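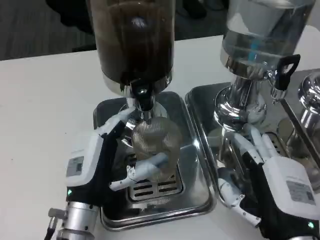 Wiver drinks station build
Progress report to Pacheco, period ending 04/03/2020

Summary

The two-handed serving rig is assembled and running in the shared workshop. Work on the drinks task started in February and has taken up most of this period. Spending is within the second installment. One item, the pouring sequence, is behind plan.

Work done

Both hands are mounted and wired to the Zestau control board. The left hand now has a taught grip for the round mesh strainer, with the fingers curled around it and the thumb underneath, so that it can be held under the spout of the dark drink dispenser. The right hand works at the clear dispenser beside it. Each dispenser stands on its own steel drip tray, and the trays stay where they are during a run.

We logged 127 runs of the strainer grip. Most failures came from the thumb closing too early and pushing the strainer off level. Slowing the thumb by 10 percent fixed the majority of these. The rest seem to come from small errors in the wrist position, which we have not yet solved — the mounting bracket flexes a little when both arms move together.

The polished chrome gave the vision software trouble. Reflections on the bases were read as edges, and the hand stopped short of where it should have been. We changed the overhead lamp for a softer one and retrained on new pictures taken at the bench.

Not done

The tap handle on the clear dispenser has an open loop shape, and we have not settled on a reliable way to pull it with one finger. The Budasix fingertip pads we ordered for this are late. Until they come, the taps are worked by hand during tests.

Budget

About $1000 remains. We plan to spend it on a stiffer bracket, spare cable and the next 2 months of bench rental.

Next period

Fit the bracket and repeat the strainer runs. Test the pads on the loop handle. Send Pacheco the run logs and an updated parts list with the next report.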